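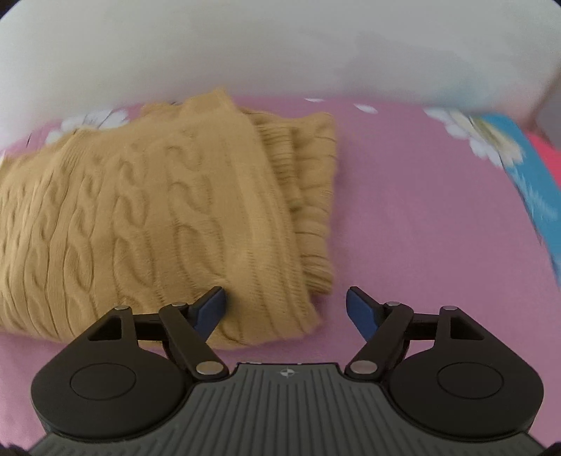
Figure 1. Cable-knit sweater, folded, with ribbed sections at right.

Stitch Structure, Yarn Use and Heat Retention in Knitted Panels
Project report, Textile Science Laboratory
Gondstead College, Department of Applied Materials

Abstract

Nine panels were knitted from one yarn in three structures: stockinette, two-by-two rib and a six-stitch cable. Each panel was measured for relaxed area, mass and thickness and was then wrapped around a bottle of hot water to record the rate of cooling. The cable panels had the largest mass per unit area of the two structures that were tested without stretch, and the bottles inside them cooled most slowly. When the results were divided by the mass of yarn covering the bottle, stockinette gave the most heat retention per gram. Rib performed well when relaxed and poorly when stretched. The differences between cable and stockinette were reduced, but not removed, when a second layer of stockinette was added.

1. Introduction

Knitted fabric is made of loops, and the way the loops are arranged affects how the fabric behaves even when the yarn does not change. A stockinette fabric has all its knit stitches on one face. A rib fabric alternates columns of knit and purl stitches and pulls in sideways. In a cable fabric, groups of stitches are crossed over each other at regular intervals, which draws the fabric in and raises part of the surface.

Patterns for cable sweaters usually ask for more yarn than patterns for plain sweaters of the same size. They are also widely described as warmer. The first statement is easy to check. The second combines several effects: extra yarn, extra thickness, and air held in the channels between the cables. The purpose of the project was to separate these effects as far as the equipment allowed.

The questions were as follows.

How much relaxed area does each structure produce from the same number of stitches?
How does thickness change under a light load and under a heavier load?
How quickly does a bottle of hot water cool inside each structure?
Does the order of the structures change when the result is corrected for the mass of yarn?

2. Background

Most of the insulation in a sweater comes from still air. The fibers conduct some heat, but their main job is to hold the air in place. A thicker fabric normally insulates better, up to the point where air can move freely inside it or between it and the body.

Crossing stitches shortens the path available to each loop column. The fabric becomes narrower, and the crossed stitches sit partly on top of each other. The result is a fabric with two thicknesses: a thick region at the crossing and a thin region in the channel. A single thickness value for such a fabric depends on the size of the foot used to measure it. A wide foot rests on the raised cables and reports the larger value. For this reason a wide foot and a narrow foot were both used.

Wind was left out of the project. Open structures lose much of their advantage in moving air, and the results below should be read as still-air results only.

3. Materials

The yarn was Paquette four-ply wool in an undyed shade, all from one dye lot code. The total purchased was 674 g, which covered the nine test panels, three practice panels and the second-layer sleeve described in Section 5.4. All panels were knitted on the same flatbed machine at the same tension setting. Cable crossings were made by hand with transfer tools, and the purl columns in the rib and cable panels were reformed by hand with a latch tool.

Each panel was cast on with 100 stitches and worked to a relaxed height of 30 cm. The outermost stitch at each side was a plain edge stitch and was not part of the pattern. The cable panels used a six-stitch cable crossed on every eighth row, with two purl stitches between cables. Stitches left over at the sides were worked plain.

Temperature was recorded with a Drornetti two-channel logger. One probe was fixed inside the bottle, at half the depth of the water, and the other was hung in the room at the same height. The bottle was single-walled stainless steel with a cork stopper.

4. Method

4.1 Washing and relaxation

A knitted panel taken directly from the machine is under strain and continues to shrink for some time. All panels were hand-washed in cool water, rolled in a towel and laid flat without pins. They were left in the conditioning room overnight before any measurement. One practice panel was measured again after a second wash. The change in width was smaller than the smallest division on the ruler, so a single wash was used for the rest.

4.2 Area and mass

Width was taken at three heights and averaged. Height was taken at the left edge, center and right edge. Mass was taken on the laboratory balance immediately after the panel left the conditioning room, because wool takes up water from the air and the balance room is more humid.

4.3 Thickness

Thickness was measured at five points on each panel with a dial gauge. The light load was the weight of the gauge foot alone. The heavier load was the same foot with a 100 g mass added. For the cable panels the narrow foot was placed once on a cable and once in the adjacent channel at each point.

4.4 Cooling

The bottle was filled with hot water, stoppered, and placed upright on a cork mat. The panel was wrapped around it once, with the edges meeting but not overlapping, and closed with a loose line of stitching. Wider panels were folded back at the seam and the spare fabric was held away from the bottle with a clip. The top and bottom of the bottle were covered with the same foam caps in every run.

Logging began when the water reached 65 °C and ended 30 minutes later. Three runs were made for each panel. A bare bottle was run at the start of each session to check for changes in the room.

5. Results

5.1 Area

Stockinette produced the widest panels. The cable panels were narrower by a little under a third. Relaxed rib was the narrowest, at less than half the stockinette width, but could be pulled out to match stockinette with moderate force. The cable panels could not be stretched to the stockinette width without visible distortion at the crossings.

The mass of a complete panel varied little between structures. The cable panels were slightly heavier, as they needed more rows to reach the same height. The difference in mass per unit area was therefore caused mainly by the change in width.

5.2 Thickness

Under the light load and the wide foot, the order from thickest to thinnest was cable, relaxed rib, stockinette. Adding the heavier load reduced all three. Relaxed rib lost the largest share of its thickness and stockinette the smallest. The narrow foot showed that the cable channels were only slightly thicker than plain stockinette.

Stretched rib was close to stockinette under both loads.

5.3 Cooling

The order from slowest to fastest cooling was cable, relaxed rib, stockinette, stretched rib, bare bottle. The gap between the bare bottle and any panel was much larger than the gap between one panel and another. The cable and relaxed rib results overlapped in two of the runs, and the project does not have enough data to separate them with confidence. The gap between cable and stockinette was present in every run.

5.4 Correction for mass

The temperature retained above the bare bottle was divided by the mass of fabric in contact with the bottle. On this basis stockinette ranked first, stretched rib second, and cable and relaxed rib shared the last place.

A further run used a stockinette panel over a stockinette sleeve. The two layers together weighed more than one layer of cable. They retained more heat than the cable panel, although the improvement over a single layer was less than double.

6. Discussion

The results support the usual description of cable fabric as warmer than plain fabric of the same yarn, with the condition that it also contains more yarn in each unit of area. Most of the effect can be explained by mass and thickness. A smaller part may come from air in the channels, where an outer garment would rest on the raised cables and leave the channel uncrushed. The method did not test that case.

The stretched rib result has a practical use. Rib is often used for whole garments that fit closely, and a garment bought one size too small will be worn in the stretched state. The fabric then has little advantage over stockinette.

Storage was a side issue that came up during the thickness tests. Panels kept folded for a week between sessions were thinner along the fold line and recovered after steaming. Cable panels kept a visible fold where the line ran across a crossing. All later storage was flat.

7. Sources of error

Hand-made crossings were less even than machine-made stitches, and one cable panel had a crossing made in the wrong direction. It was left in place. Room temperature rose during afternoon sessions, which affected the last runs of the stretched rib. The clip used on the stockinette panels may have carried away a small amount of heat. No correction was made for it.

8. Further work

The same panels should be tested in moving air and under a woven outer layer. A heavier yarn of the kind sold by the Pornomska mill shop would show whether the order holds at a larger loop size. Cable spacing was fixed in this project, and changing the number of purl stitches between cables would give a direct test of the channel effect.

Raw logger files and panel measurements are stored with the department copy of the report.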